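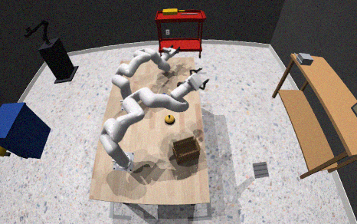
비교 평가용 시뮬레이션 환경. 작업대 한쪽에 로봇 팔 두 대가 설치되어 있다.

# 그리퍼 및 제어기 비교 평가 참가자 모집

Navberg 로봇조작연구실은 양팔 로봇의 그리퍼와 제어기를 비교하는 Gavden 과제의 평가 참가자를 다음과 같이 모집합니다. 모든 평가는 시뮬레이션 환경에서 이루어지며, 참가자는 연구실에 방문하여 조작 장치로 가상의 로봇 팔을 직접 제어하게 됩니다. 1차 평가에서 수집한 조작 기록 104건을 검토한 결과, 조작자의 숙련도에 따른 편차가 커서 참가자 범위를 넓히기로 하였습니다.

## 평가 내용

- 두 손가락 그리퍼의 손가락 형상 및 개폐 속도 설정별 파지 성공률 비교
- 위치 제어기와 임피던스 제어기의 조작감 비교
- 카메라 시점 변경에 따른 접근 자세의 정확도 확인

참가자 1인당 배정되는 시행은 100회이며, 세 차례의 방문으로 나누어 진행합니다. 첫 방문에서는 작업대 위의 둥근 노란색 물체에 그리퍼를 위에서 접근시키는 과제로 조작법을 익힙니다. 연습 시행은 결과에 포함하지 않습니다. 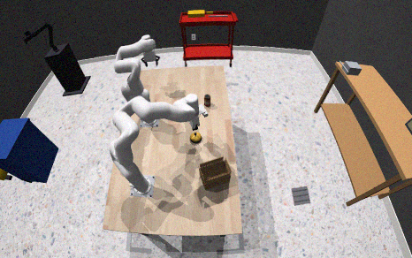
## 지원 자격

- 만 19세 이상으로 교정시력을 포함하여 시력에 문제가 없는 분
- 한국어 안내문을 읽고 구두 지시를 이해할 수 있는 분
- 로봇 조작 경험은 필요하지 않으나, 원격조작 또는 게임 컨트롤러 사용 경험이 있는 경우 지원서에 기재
- Haltumness 제어기의 개발에 참여한 분은 지원 불가

## 진행 방식

본 평가에서는 상자, 유리병, 호출벨과 같이 높이와 윤곽이 서로 다른 물체를 다룹니다. 물체의 배치와 사용할 팔은 시행마다 달라지며, 참가자에게는 제어기의 종류를 미리 알리지 않습니다.
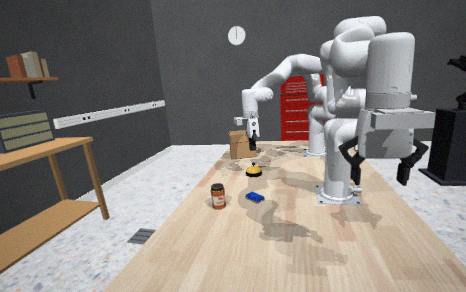

각 시행이 끝나면 조작 부담과 시야 확보 정도를 묻는 짧은 설문에 응답합니다. 1회 방문에는 휴식을 포함하여 약 100분이 소요됩니다. 평가 중 어지럼증이나 눈의 피로가 있을 경우 언제든지 중단할 수 있고, 중단 시점까지의 사례비를 지급합니다.

## 신청 및 문의

참가 신청서와 개인정보 수집 동의서를 작성하여 금요일 오후 6시까지 연구실 행정 담당 니시무라 미오에게 제출하시기 바랍니다. 선정 결과는 개별 통보하며, 평가는 1월 중 시작합니다. 제어기 설정과 시험 절차에 관한 문의는 평가 책임자 응고지 올라니얀이 담당합니다.

수집된 조작 기록은 익명 처리 후 Gavden 과제의 연구 목적으로만 사용하며, 제출 서류는 반환하지 않습니다.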